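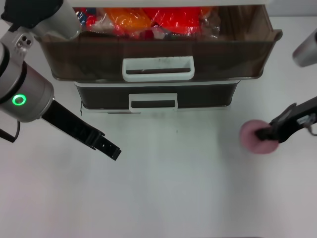 A reader of the first edition wrote that her drawers were always full and still she could not find one snack for the school bag, and she asked which drawer should be the first. Start with the upper one, and follow the steps in the order given.

Section 3. Filling the two-drawer unit

1. Put the unit on a flat table. Leave free space in front of it, so that each drawer can open fully.
2. Take everything out and check the date on each package. In November we check twice, before the holidays and after.
3. Put small packages in the upper drawer. Heavy things go in the lower drawer.
4. Close the drawer slowly. If it stops, do not push – something is standing too high.

Caution: Do not lift the unit by the handles.

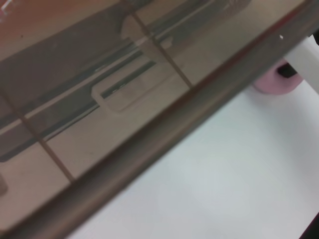 Would it not be better to wash the drawers in the dishwasher, another customer asked us from Diltmont. Please do not do this. Hot water can change the shape of the plastic, and then the drawer does not slide well.

5. Wash each drawer by hand with warm water and a little soap.
6. Dry it with a soft cloth and wait 7 minutes before you fill it again.

Note: Crumbs collect in the back corners. An old toothbrush is good for this work – use it dry, and
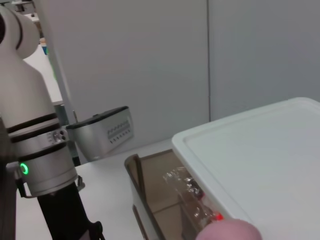 always before the washing, not after. When the corners are clean, slide the drawer back until you feel the stop. Replacement handles have order number 282.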